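Progress report to the Mudine Road Fund
Period ending Thursday, August 27, 2026

The barrier work on the Gorkberg road is now finished on the east side. Since June we have replaced 700 metres of old rail, and lorries can use both lanes again.
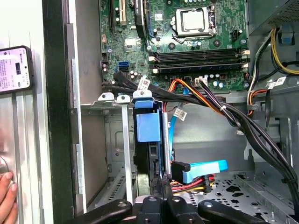

Belkadi wrote to us that the night closures were announced too late for its drivers. We accept this. Notices now go out 22 days before each closure.

Spill response

The sand store at Ralura is full, and the crew has practised twice with the new pump.

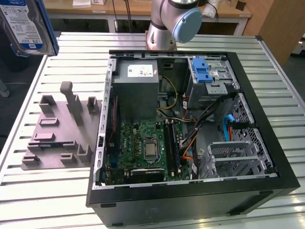
Traffic counts

The counter at the Ralura bend recorded 1,563 vehicles on its busiest day. Over 42 per cent were heavy goods vehicles, more than we had planned for.
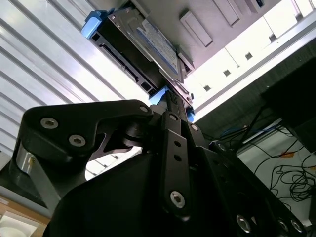 Page 2

The west side is late. The rail posts came in the wrong length and were returned to the supplier. We ask to move this cost to the next period.
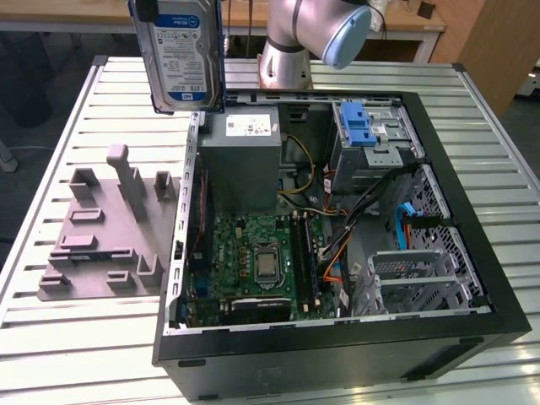

Our counter records must be kept until the final audit. A second copy will stay at the Mudine office. For its size, a 1.0TB drive like the WD Blue with the white label would be enough for us.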